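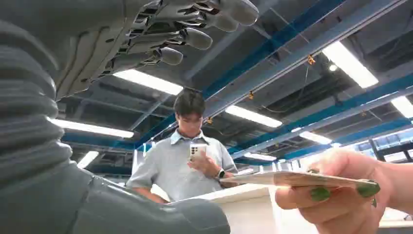

Jalen Rosenthal wrote after our November story on the Rastcombe break-ins to say the police had given him a report number and nothing else, and that he didn't see why anyone bothers to report a stolen drill.

I took the letter to Zsolt Sárközi, who has run the property crime desk in Losden for six years and handles the Rastcombe cases too. He read it twice.

"He's right about the number," Sárközi said. "That's what most people get. If you call and say you lost a drill, a saw and a toolbox, I can write that down, but I can't match it to anything."

The department's storage unit is behind the old bus garage. At the last inventory it held 1,518 recovered items, most of them hand and power tools taken in two searches of a rented building on the Dusance road. So far 208 have gone back to their owners.

"People hear that and think we're sitting on their stuff," he said. "We are sitting on their stuff. I need something that says it's theirs." 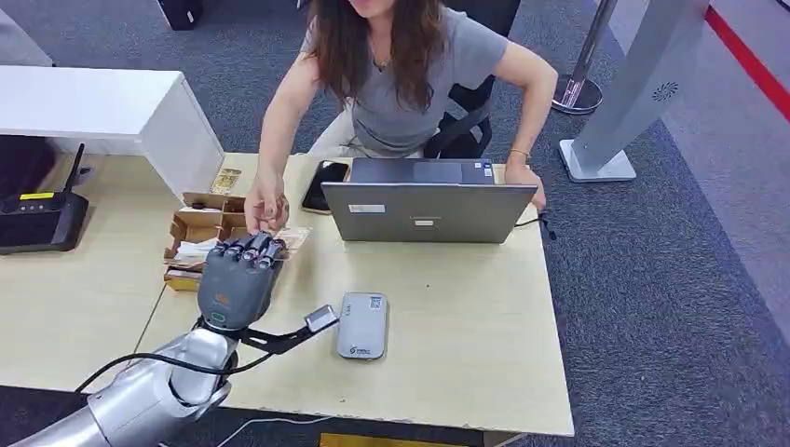
A serial number is best, he said, and few people have one. Receipts help if they list the model. A lot of contractors buy used and pay cash, so there is no receipt, and the serial sticker has often worn away or been peeled off by whoever took the tool.

The thieves in the Rastcombe cases went mostly for vans parked overnight. Two men have been charged and are due back in court next month, and Sárközi would not talk about them. He would talk about where tools go. Some are sold online within a day. Others go to weekend markets two or three counties away, where the price for a good saw is around $300 and buyers don't ask much.

"I don't think most of those buyers know," he said. "Some of them do."

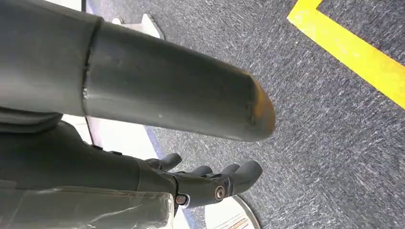 The department now asks owners to describe damage as well as the make and model. King-fai Fang rewrote the report form last year, and it has a full page for wear, paint, engraving and repairs. Sárközi said people leave it blank and tell him their equipment looks like everyone else's. A dark gray casing like the one in the photo here could be written up in two lines: a few small light scuffs, and a raised seam running around it near one end of the view. The color would not be enough for him. The position of the scuffs might be.

"Take pictures before anything happens," he said. "Both sides, and get close. Put them somewhere that isn't the van."

Hidayah Harahap got a tile cutter back in February on the strength of a crack in the handle that she had filled with blue epoxy. She had mentioned the crack on her form. She told me the whole visit took less time than finding parking.

"The hard ones are when two people claim the same thing," Sárközi said. "We've had that with a compressor. It's still on the shelf." 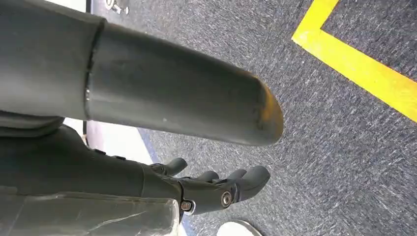

Scuffs and a worn patch on the end cap of a robot arm.

I asked what he would tell Rosenthal. He said to come in with whatever he has, even an old photo with the drill in the background, and ask for Mirsad Zupan at the front desk. Viewing is by appointment. Owners are asked to describe an item before they are shown it, and to bring the report number.

Unclaimed property can be auctioned once the court cases are finished. Sárközi did not have a date for that.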